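ok people keep asking how I keep the plate arm running so here's the dump. long thread, typing between cycles

Cell is one arm, one table, one peg rack for plates. Name on the door is Plemine but everybody calls it the plate arm. Job is pick plate, put plate, all day. Up to 2,000 grabs between teardowns if I'm lazy about it, which I was over the summer

September plan: full teardown every 1,000. grease, screws, fingertips, cable check, re-zero. takes me 80 minutes with the kettle on

first thing I do is kill air and power, THEN open the jaws by hand. I did it in the other order once. wont again

Fingers. Ours are black printed ones from Surdu, two screws low down on each. The screws creep. You don't see it, you feel it – grab the tip and wiggle. Any play at all, pull the screw, clean the thread, dab of blue threadlocker, back in. Don't crank it, the plastic will crack right around the hole and then you're waiting on a new finger

Tips wear on the inside face first. Mine go shiny, then plates start rotating in the grip. If you catch it at shiny you can scuff with 400 grit and get another couple weeks. after that swap both sides, never just one

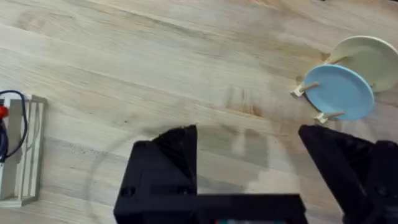 Wrist camera check next. I park the arm over the table with the jaws wide open and look at the feed before I touch any settings. Both fingers should show at the bottom, and I want the blue plate and the cream one behind it up in the top right, standing in their pegs. If the plates sit somewhere else in the view then the camera bracket slipped or the wrist zero is off, and it's the bracket nine times out of ten. Left side I'm looking at the black cable by the white rack. Any loop near the travel path gets tied back before the arm moves at full speed, no exceptions

lens wipe – dry microfiber, no spray. Spray gets behind the ring and you get fog for a day

Pegs are the part I underrated. They're just wood. A peg goes a hair loose, the plate leans more, the arm comes in at the taught angle and kisses the rim. We chased that as a "vision problem" for most of a week. Emilian Gavrilă pushed on the peg with his thumb and it moved. Thanks Emilian

so now: push every peg, every teardown. loose ones get wood glue and sit overnight

re-zero. Send it home, then touch off on the rack block, then run 20 slow picks with my hand on the stop. Slow means slow, quarter speed. Listen for the wrist joint. a click at the end of the turn is usualy the belt, a grind is the bearing and you stop there

belt tension: I press with one finger midway and want a little give. The Brakimum manual has a proper number and a gauge for it, the gauge is at the Skendero site and has been since forever

grease only where the manual shows a nipple. More is not better, it ends up on the plates

write the cycle count on tape on the base when you're done. I have it in the log too but the tape is what I look at

someone asked about lighting: shadows from the gripper move across the table as it comes down and if you re-teach at a different time of day the edge finder gets twitchy. I teach with the overheads on and blinds shut, every time

ok it's beeping at me. will post the belt swap seperately, need to order one first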